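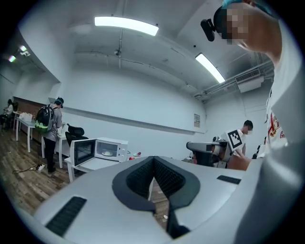

Do I have to know anything about robots, Rafia Virk asked under our last post, or am I just getting paid to put plates in a microwave with a claw? And is the claw heavy, because my wrists are not what they were.

Good questions, Rafia, and I'm going to use them to kick off the whole call, so thank you! No, you don't have to know anything about robots. Yes, there will be plates and there will be a microwave. The wrists I'll get to further down.

We're looking for 13 people to spend part of the fall putting the Brisska kit through its paces before it goes on sale. Brisska is a hand-held gripper set that Sturkance (that's us) is getting ready to sell to labs and small robotics shops. You hold the gripper, you squeeze, the fingers close on a thing, you move the thing, and the kit records how you did it. Later on somebody's robot arm learns from that recording. The people who'll buy it care a lot about the data. The people who'll use it all day care about whether the strap digs in and where on earth the cable goes, and those are the people I want to hear from right now.

I run the trial room at our Carier office, which means I write the task cards, wipe the tables, charge the batteries and sit there with a clipboard while you tell me what's annoying. I've been on every version of this kit so far. I have opinions about all of them and I will try hard to keep them to myself until you've given me yours.

What you'd be doing

Most of it is ordinary kitchen and desk stuff done with the gripper in place of your fingers. Open the microwave door, plate in, door shut, door open, plate out. Bowl from one table to another. Lids on containers and lids off again, which sounds like nothing and is the task people swear at the most. The gripper has two fingers with textured pads that come together like a pair of jaws, so anything flat and slippery takes some thinking.

Before a run there's a short bit of setup where one of you holds up a marker board (a flat board with a black square pattern on it) so the kit can work out where it is. We do this in pairs. It's a little boring and your arms get tired, and I'd love ideas on how to make it shorter, so if you're the sort of person who can't watch a process without rearranging it in your head, please apply.

Some sessions also use the head-worn camera and the backpack. Not everybody likes wearing both. You can sign up for hand-held only and it won't count against you at all – just check that line on the form. I need people in both groups.

After each run you fill in a one-page sheet and then we talk for a few minutes. I write down what you say the way you say it. Last round I got "feels like shaking hands with a stapler" and it went straight into the design meeting, and the grip really did get changed.

What the kit is like right now

I'd rather you know this before you apply than on your first day.

The squeeze is good. I'll say that flat out. It used to be stiff at the start and then mushy, and now it's the same all the way through, and you can pick up something light without crushing it once you've had a morning of practice.

The weight is okay for a while and then it isn't. Rafia, this is your wrist question! Most of the load sits forward of your hand, so long stretches with your arm out in front are tiring. We cap each stretch and you can swap hands or stop whenever you want, no explaining needed. If you have an ongoing wrist, elbow or shoulder problem I'd ask you to talk to me first and we'll work out together whether it makes sense. We can also put you on tabletop tasks, where you can rest your forearm between moves.

The backpack is the newest part and the one I trust least. The shoulder straps have a very short adjustment range, so tall people get it riding up between the shoulder blades. Small people have told me the waist clip lands somewhere silly. If you're quite tall or quite short I am extra interested in you.

The head strap is fine over short hair, fiddly over long hair, and we haven't tested it over enough different head coverings or hats. A thin cap has worked well for several people. Bring whatever you'd normally wear.

Software: there's a start button and a stop button, and a beep for each. The beeps are too similar. I know. They're being changed.

Manual: the draft was 71 pages and I've been told to cut it. Part of your first session is trying to set up the kit using the short version only, with me sitting on my hands. If you get stuck, good, that's the page we fix next.

When and where

Applications opened August 1, 2024. Sessions start in October and you'd come in for twelve of them, mornings or afternoons, your pick, as long as you can stick with the same slot the whole way through. Each session is three hours with breaks, and there's coffee and a pretty decent snack shelf.

We're at 834 Živković Street in Carier, second floor. There's an elevator. The buzzer says Sturkance but the label is faded, so it's the one second from the top. Parking behind the building is free after lunch and a mess before it. The bus stops across the street.

What it pays

$768 for the full set of twelve sessions, in two payments, half at the midpoint and half at the end. If you have to drop out early you get paid for every session you came to. Pair setup time is session time and so is the chatting afterward, so you're not doing any of it for free. We can't cover travel this round – I asked.

Who I'm looking for

You're eighteen or older and you can stand for a good part of three hours, or you'd like a seated station (we have two, say so on the form). You're comfortable reading and talking in English, any level that lets us have a conversation is fine. You're okay with being recorded while you work. You don't mind doing the same small task over and over and then being asked how the last time felt different from the time before.

I would really love some people who use their hands for a living. Line cooks, hairdressers, mechanics, nurses, anybody who sews. You notice things about a grip that engineers don't. I'd also love left-handed people, who were badly under-represented last time, and that's on me.

If you've built grippers or worked on a robot arm before, you're welcome, but I'm only saving two places for people with that background. If you work for a company that sells a similar kit, this one isn't for you, sorry.

About the recording

The gripper camera points at your hands and the table, but it picks up plenty of the room too, including whoever's standing nearby. Faces get blurred before anything leaves our office. You'll get a consent form to read at home before your first session, and you can ask for your recordings to be deleted up to the day we close the trial. No jewelry with your name on it, no work badges, and leave your phone in the cubby by the door during runs. Logos on shirts are fine, though plain is easier for the person doing the blurring.

How to apply

Fill in the form on the Sturkance jobs page under "Brisska trial, Carier." It takes less time than reading this did. The questions are your height, which hand you write with, which sessions you could make, and whether you want the head camera and backpack or hand-held only. There's one open question at the end: tell me about a tool you own that drives you nuts. I read every one of those and it's the part I weigh the most, so please don't leave it blank. You don't need a resume. If you send one I'll look at it but it won't move you up.

I'll call the people on the short list for a quick chat, then invite you in to hold the thing for half an hour and see if you two get along. That visit is unpaid and you can walk away after it with no hard feelings. Plenty of folks have decided it wasn't for them at that point, and I'd much prefer that to losing somebody in the third week.

If the form gives you trouble, call the front desk and ask for the trial room. I'm slow on the phone when there's a run going but I do call back.

A few bits I keep getting asked: yes, couples and roommates can both apply, though I'll split you into different pairs. No, you can't keep the kit. Closed-toe shoes please. And Rafia, if you're still reading, the form's open and the seated station is yours to ask for.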